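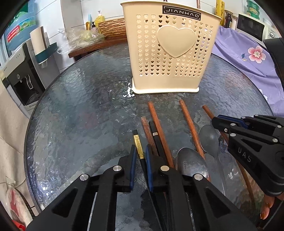 One Holder for Everything? Covadonga Garrido Isn't Sold

Covadonga Garrido has heard the case for the countertop utensil holder many times, and she doesn't buy much of it.

"People tell me it changed their kitchen," she says. "It's a cup with holes in it. Some have heart-shaped holes. Fine. Your spoons still end up on the table."

Garrido sorts other people's kitchens for a living in Wakcombe, and has been through nearly 300 of them. I asked whether a perforated holder at least lets things drain. She shrugged. "Onto what? Put it on a glass table and you've got one more thing to wipe around. A rippled top is worse."

Her own method is dull. Spoons go in one drawer and chopsticks in another, matched by the band at the top if they have one. Plain wooden ones get paired by length. She allows 16 utensils per household and can't give me a good reason for the number.

Hatice Çınar, who runs the housewares counter at Brundberg, thinks this is too strict. "A family eats at the table, so keep the chopsticks on the table," she told me. "Who walks to a drawer?"

I put that to Garrido. "She sells holders," she said.

Does she own one? There was a pause. "My sister gave me one. It has pens in it."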